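How to Sew a Button Back On So It Stays

Somewhere in your home there is a shirt waiting for a button. It has been waiting since February. You have the button, in a small dish with some foreign coins and a key to a bike lock you no longer own. The job takes less time than moving the shirt from chair to chair, which is how you have been handling it so far.

What you need

A needle, thread, small scissors, and one toothpick or matchstick. The thread should match the other buttons on the shirt, or at least lose the argument with dignity. Ordinary polyester thread is fine. The stuff in hotel sewing kits is for emergencies and will create another one by dinner.

Clear the site

Pull out the old thread with tweezers. If the missing button took a bite of fabric with it, iron a scrap of thin interfacing behind the hole first. Do up the rest of the shirt, lay the plackets flat, and put a pencil dot through the middle of the empty buttonhole. I skipped the dot for years and owned several shirts that leaned.

Thread the needle

Cut a piece as long as your forearm. Longer feels efficient and ends in a knot the size of a lentil. Snip the end at a slant, pinch it so that hardly any shows, and bring the eye of the needle down over it. Licking the thread is traditional. Licking the eye works better, and looks worse. Double the thread and knot the two ends together.

Sew

1. Start on the right side of the fabric, so the knot ends up hidden under the button. Take 2 tiny stitches on the dot.

2. Set the button on the dot and lay the toothpick across the top. You will be sewing over it.

3. Go up through one hole and down through its neighbor, 3 times. Do the same for the other pair. Copy the other buttons: if they are crossed, cross yours.

4. Slide out the toothpick and pull the button up. There is now slack underneath, and that slack is the shank. Bring the needle out between button and cloth and wind the thread around the shank 5 times, firmly.

5. Push the needle through the shank, catch the loop, and pull. Do it again, then trim.

For a coat, use a matchstick instead of a toothpick and put a small flat button on the inside to take the strain. Coat buttons are under more pressure than most of us.

Comments 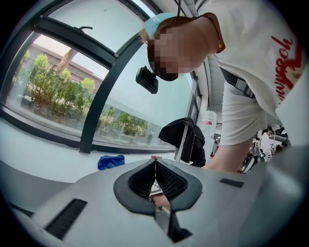
Funmilayo Edet: I run the thread over a lump of beeswax before I start and it hardly ever tangles. Also, you can skip the pencil on dark shirts, where it won't show anyway, and use a pin.

Birdie Whitfield: Second the wax. Does the toothpick trick work on cuffs? Mine are so stiff I can barely get the needle through.

Reply from the author: It does, but wear a thimble, and go easy on the winding. A cuff only needs a short shank.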